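Quiénes somos

¡Hola! En Clokano arreglamos y ponemos al día ordenadores de sobremesa, de los de torre, con sus bandejas, sus tornillos y su polvo. Empecé sola en el cuarto de la plancha y ahora somos 5 en el taller, más la cafetera. 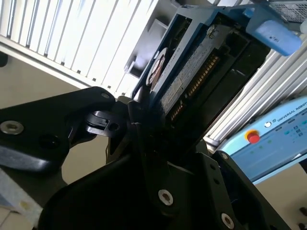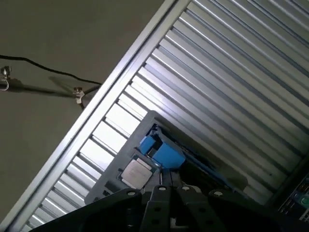
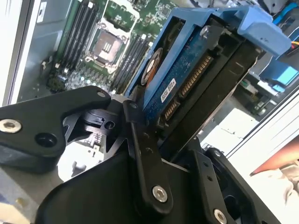
Discos duros en su bandeja azul y procesadores: de eso va buena parte de nuestros días.

Lo que más nos traen son equipos de oficinas que iban a jubilarlos – a veces por un disco viejo y poco más. El año pasado pasaron por aquí unos 100 y me dio una alegría tremenda ver cuántos volvieron a su mesa. Si una pieza todavía sirve, la probamos, la etiquetamos y va a Kastent, nuestro almacén de recambios (lo llamamos almacén, pero son cuatro estanterías y mucha fe).

También damos el curso Tarigan, en grupos pequeños, para quien quiera aprender a montar su propio equipo. Abrimos por las tardes desde las 4. Ven con tu torre, con tus dudas o con las dos cosas – te atendemos encantados, ¡y el presupuesto no te lo cobramos!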